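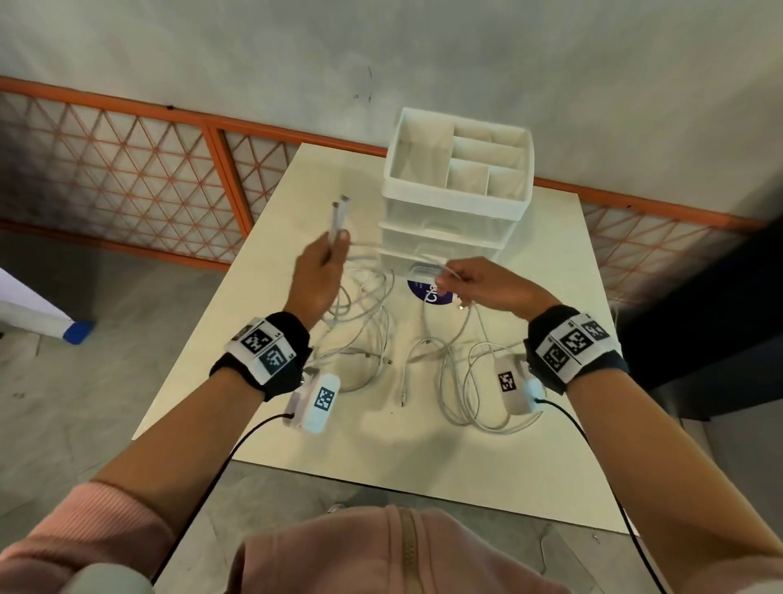 Week two of teaching a robot to tidy cables and I have opinions, so here's a thread. Get a brew.

The job is called Zirdale (no idea who picks the names, the last one was Plindudach). You do a household task with your own hands, the trackers on your wrists log where everything went, and later on somebody tries to get a pair of robot arms to do the same thing. My task for the whole fortnight is white charging cables. White cables on a white table!! Whoever wrote that one has a mean streak.

One go is one "take". You pick a cable out of the heap, sort it out, put it where the task card says, hands back to the start. We're on 154 takes as of tonight and I reckon I could do it asleep, except you can't, because the moment you drift off you do something daft like swapping hands halfway.

Swapping hands is a big one, by the way. I do it constantly at home and never knew. Left hand holds, right hand pulls, then without thinking I pass it over and carry on. A person watching wouldn't blink. The Zein software goes bananas if the markers on one wristband get hidden behind the other arm, and the take goes in the bin.

So you learn to keep your wrists apart and your elbows out a bit. Feels like playing an invisible accordion.

Speed is the other thing. First day I went at it like I was late for a train and 34 of my takes got chucked for being too quick. Now I do everything at the pace of someone carrying a very full cup of tea. My shoulders know all about it.

Somebody asked in my replies why they don't just drive the robot by remote instead. They do that too, over at Hidthorpe! I had a go in March. You hold two grips and the arms copy you with a tiny delay, and picking up anything thin is murder because you can't feel it. I spent a whole session on one shoelace. With cables I'd have cried.

With your own fingers you get the feel for free. You know when a loop's snagged before you see it. Whether any of that gets through to the arms I couldn't tell you, I only see the keep or bin list at the end of the day.

Tip for anyone starting: pinch near the plug and let the rest hang while you look at it. If you grab the middle of the tangle and yank, you'll have a worse tangle and a take you can't use.

Other tip: sleeves pushed up BEFORE the bands go on. Taking them off again means calibrating again, and calibrating again means 2 more minutes of waving your arms about like you're landing a plane.

54 takes to go and then I'm moved on to folding tea towels. I've asked for coloured ones.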